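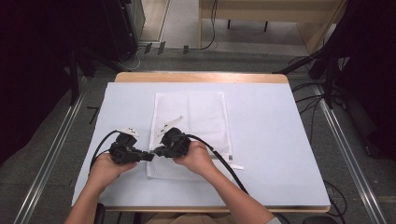 Ronwood Reading Room is looking for a part-time reading tutor, grades 2 through 5, to start when the school year does. You would be working with kids who are bright, funny, and thoroughly tired of being told to sound it out. Most of them have sat through several reading programs already and can spot a new one coming down the hall. Your workplace is a small wooden table, much like the one under the pale sheet at the top of this page, and a chair built for a person whose knees end sooner than yours do. We have asked for taller chairs. We will let you know.

The job is 3 afternoons a week, with 8 children on your list, seen one at a time or in pairs. Sessions run forty minutes. A typical one has some fluency practice, some work on vowel teams, and a stretch of reading out loud from a book the child picked. The book will be about sharks. You will learn a great deal about sharks.

What you'll do
Plan and teach your own sessions from our sequence, which we call Grudemia (it was named by a second grader and it stuck).
Keep short notes after each session. Two sentences is fine. Two pages will be admired and left unread.
Talk to parents every few weeks, including the ones who are worried and the ones who are worried but say they aren't.
Give our reading check in the fall and again in February.

What we're looking for
At least one year of teaching or tutoring children who struggle with reading. A teaching certificate is nice to have. Training in a structured phonics approach is nicer. You should be able to explain why "said" is spelled that way, or admit with a straight face that you can't.

Patience matters here, and so does a decent supply of pencils. If you talk to children in a special high voice, we can work on that together – but tell us up front.

What we offer
Pay is $1,883 a month during the school year, with paid planning time and paid training before you start. There's no dental plan. There is a laminator, and new staff are allowed to use it after the first week. Sessions may be held by video for part of the fall, depending on what the district decides, so you'll need a steady internet connection and a wall behind you that doesn't have anything too interesting on it.

How to apply
Send a resume and one page about a child you taught who was hard to teach. Change the name, please. Skip the cover letter that says you have always had a passion for literacy; we'll assume it. Mark everything for the attention of Danish Tarar, tutoring coordinator, Ronwood Reading Room. Finalists will be asked to teach a short sample lesson to one of our current tutors, who will play a reluctant third grader and enjoys it far too much.

Posted 22 July 2020. Open until filled.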